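Leave the Credits Alone

Jan 14, 2021

I watched a film over the Christmas break that ended with a woman sitting in a parked car. She didn't start the engine. The picture went black, a piano came in, and the first names appeared. Four seconds later the whole thing shrank into a box in the corner and I was being shown a trailer for a baking contest. I had to find the remote, press the wrong button, go back, and press the right one. By then the piano had finished.

I think this is a bad way to treat a film, and I think the people who run the services should stop doing it, or at least stop doing it by default.

The usual defence is that hardly any viewers sit through credits. I accept that. I don't read every name either, and I couldn't tell you who did the catering on anything. But reading the names is only one of the things credits are for. They are also the time you get before you have to be a person in a room again. In a cinema the lights stay low and you put your coat on slowly. Whoever you came with either says something or doesn't. A few minutes go by, and in those minutes you mostly decide what you thought.

At home that time was always thinner. Television has talked over credits since I was a child, and squeezed them into a strip so that a voice could tell you what was on next. I remember being annoyed by it at the age of eleven. Then for a while we had discs, and discs were very good about this. The film ran to the end, the menu came back, and the menu sat there looping the same bit of music until you got up. I kept most of mine. They used to fill a bookcase in the hall, and now the ones I care about are in the room where I work, with the others boxed in the loft. 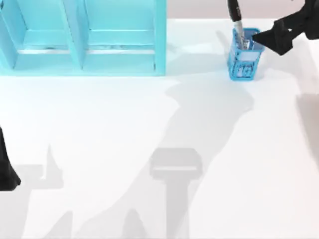

Blue shelf unit and pen holder on a white tabletop.

I got some of those discs out in December to check whether my memory was being kind to them. It was, a little. There are warnings you can't skip, and one of them has a notice about piracy that goes on longer than some short films. But once the film itself begins, it is left alone. I watched Hitholm, which has one of the longest credit sequences I know for a film of its size, all of it played over a fixed shot of a harbour at dusk. The light goes down so slowly that you only notice when a lamp comes on at the end of the jetty. That shot is part of the film. The director put it there. If you saw Hitholm on a streaming service with the default settings, you saw the harbour at the size of a playing card, if you saw it at all.

Prudby is a different case. It has a last scene after the credits, and without it the ending is a good deal bleaker than it was meant to be. I have had an argument with a friend about that film which went on for a whole evening, and it took us that long to work out that we had seen different endings. He had let the next thing start. He thought the brother never came back. He was perfectly reasonable about it once we'd sorted it out, but he had been carrying around the wrong film for two years.

People will say that you can turn it off. On some services you can. The setting for the next episode and the setting for previews tend to be separate, and on the one I use most, neither could be changed from the television. I had to log in on a laptop, go to the account page, pick a profile and untick two boxes. Then it didn't take effect until I'd signed out and in again. My mother is not going to do that, and I don't see why she should have to. If a thing takes that much trouble to switch off, the company would prefer you to leave it on.

I understand why they would prefer it. They want the next thing playing before you've thought of going to bed. With a series I mind much less. If I'm on the third episode of something silly I am quite happy to be carried along to the fourth, and the button for skipping the opening titles is useful when you have heard the theme tune twice that evening. A series is built to run on. A film is built to stop, and the stopping has usually been worked at harder than anything else in it.

There is also the matter of the names. I said I don't read them all, and I don't. But I have found films I love by reading some of them. I first heard of Goicoechea because I stayed for the credits of a fairly poor thriller and noticed that the one song in it I liked came from there. It is a small, odd film about two sisters running a ferry, and I would never have been offered it by any row of suggestions. I went through it again last week and stopped the credits to count the names, 221 of them, for a film in which hardly anything happens. Omport, a big noisy war picture which I didn't much enjoy, has 705. I counted that one as well, over two evenings, and I won't be doing it again.

I don't claim that anybody needs to know all 705. But those people did the work, and for most of them that line is the only public mention of it there will ever be. Making it two millimetres high so that there is room for a baking contest seems rude to me. If a theatre brought the curtain down during the bows and started advertising the pantomime, people would complain.
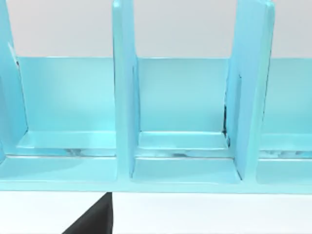
The cinemas aren't free of blame here. Before they all shut I had got used to the cleaners coming in with the lights up while the music was still going, and I can't hold it against the cleaners, who had the next showing to get ready for. One place I used to go to would bring the lights up at the first name, every time, as if a switch had been wired to it. I wrote to them once. They sent back a polite letter and a voucher, and the lights carried on as before.

Still, a cinema with its lights up lets the film finish. You can stay in your seat if you want to. The screen is the same size it was, and the sound is the same too. At home the film is taken away unless you act quickly, and having to act quickly is exactly what spoils it. I have caught myself in the last ten minutes of something feeling about on the sofa for the remote so as to be ready. I was half out of the film before it had finished, guarding it.

What I'd ask for is modest. Let films play to the end at full size unless the viewer says otherwise. Put a small button on the screen for those who want to leave, and let it fade if it isn't pressed. Keep the automatic stuff for series. If there has to be a suggestion of what to watch next, show it when the last frame has gone, and show it as a still picture with no sound. And put the setting on the television, where the viewer is sitting.

I expect the answer would be that they have tested all this and the present way keeps more people watching. I'm sure it does. A fruit machine keeps people watching as well. I would only say that on the nights when a film has been really good I don't want another one. I want to sit there for a bit. Several times now the baking contest has got in first, and I have turned the whole thing off at the wall in a bad temper and gone upstairs, which can't be what they were after either.

I've gone back to the discs for anything I haven't seen before, where I can get one. Goicoechea never had a release here, so for that I have the laptop on a chair and the two boxes unticked.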